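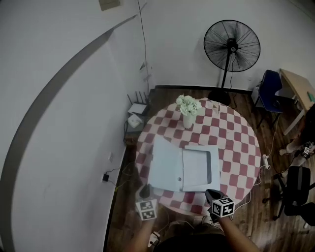 Colette Picard swears that email, the thing everyone keeps calling dead, saved her little tea shop's marketing. Her newsletter, Skondance, had 355 readers in September. Now it has 697, and she grins when she says it.

"I stopped writing to a list and started writing to one customer," she says. "I ask a question in every issue - and people write back! Pages, sometimes." 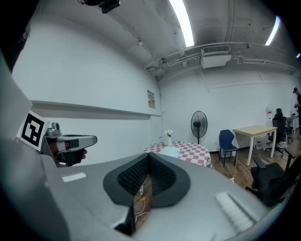 She sends it every Thursday, no banners, one link. The subject line gets rewritten until it sounds like her. "If I wouldn't say it over the counter at Halliday, it goes."

Next up is a welcome series, two short emails, and she can't wait to start.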